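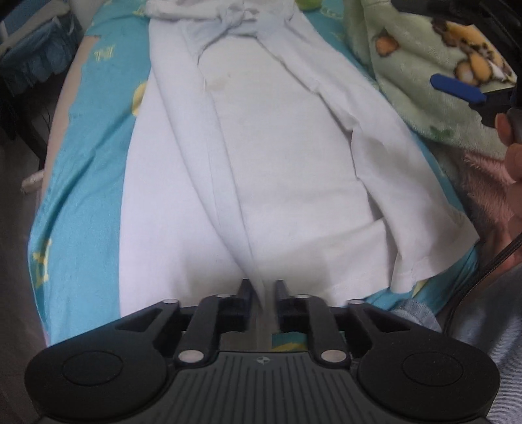
第六讲 柔性物体操作:从手持夹爪数据到折叠策略

本讲接续上一讲的刚体抓取,讨论衣物一类可变形物体的感知与控制软件。配套代码在课程仓库的 Fiso 目录下,数据读取工具为 Jalness。讲义由 Catinca Tudose 编写,实验部分由 Roxana Ene 修订。

6.1 状态表示

刚体的位姿用六个自由度即可描述,布料没有对应的低维状态。常见做法有三类:
(1)网格模型。精度高,但自遮挡部分需要推断,在线估计代价大。
(2)关键点。对长袖上衣,取领口、肩点、袖口、下摆角点。袖子折在衣身上时,袖口点与衣身像素重叠,检测器须输出可见性标志。
(3)隐式特征。直接由图像编码得到,不显式建模,可解释性差。
本课程实验采用(2)与(3)的组合:关键点用于评估和任务分段,隐式特征用于策略输入。

6.2 腕部视角下的分割

相机固定在夹爪上,夹爪本体在图像下方的位置基本不变,可用静态掩码去除。两指之间的区域必须保留,待夹的布边或袖端通常就出现在那里,掩码画得过大会丢失最关键的像素。

白色衣物放在蓝绿色床单上,色相差异足够,阈值法即可得到粗轮廓。困难出现在以下情形:
a. 床单带黄色印花,印花处颜色模型失效,轮廓出现缺口;
b. 白布叠在白布上,只能依靠阴影和缝线判断层次;
c. 衣物表面的污渍被误检为孔洞。
对 a 和 c,先做闭运算,再按连通域面积滤除。对 b,颜色信息不够,需要引入边缘方向或深度。深度相机在近距离有盲区,使用前查阅标定文件中的最小工作距离。

6.3 抓取点选择

设候选点集合为 P,对每个 p 计算得分
s(p) = w1·e(p) + w2·g(p) − w3·c(p)
其中 e 为边缘置信度,g 为夹爪张开方向与布边法向的一致程度,c 为与下层织物同时被夹住的风险。c 的估计最不可靠。夹爪下压过深会连同床单一起夹起,下压过浅则滑脱。Fiso 的默认配置中 w3 偏小,做多层衣物时应调高。

袖子呈细长条状时,宜从末端接近,夹爪开合方向与袖子长轴垂直。候选点的 g 值以骨架线切向计算,不要用外接矩形的主轴,弯曲的袖子会使主轴偏离局部方向。

6.4 策略接口

策略每次推理输出一段动作序列,长度为 20 步,执行前 3 步后重新推理。动作定义为相对当前夹爪坐标系的位姿增量加开口宽度。采用相对量的理由:手持采集与机械臂执行的基坐标系不同,绝对位姿无法直接迁移。

开口宽度以毫米为单位,控制器侧限幅 80。闭合指令发出后须读取实际宽度,读数与空夹时的标定值之差小于阈值,判为未夹到。薄布的差值很小,该判据单独使用误报率高,应与图像判据合并。

延迟补偿在 Mocanu 中间件内完成。图像时间戳与位姿时间戳对齐后再送入策略,插值采用四元数球面插值。执行时若推理结果晚到,丢弃已过期的动作步,不得顺延。

6.5 实验任务

任务一:用 Jalness 读取一段序列,生成夹爪静态掩码,提交掩码及说明。
任务二:实现 6.2 的分割流程,在 Cesar 测试集上运行,交并比按单帧计算后取平均。每组处理 70 帧。
任务三:实现 s(p),比较两组不同的 w3,列出夹取点变化的情形并分析原因。

注意事项:
位姿跟踪丢失的片段在元数据中标为无效,读取时跳过,不要自行插值填补。
提交前关闭可视化窗口,评测环境没有显示器。
四元数顺序为 w 在前,与上一讲的库不同。

下一讲:双臂协调与任务分段。阅读材料见仓库 notes 目录,其中关于可见性标志的一节需在课前读完。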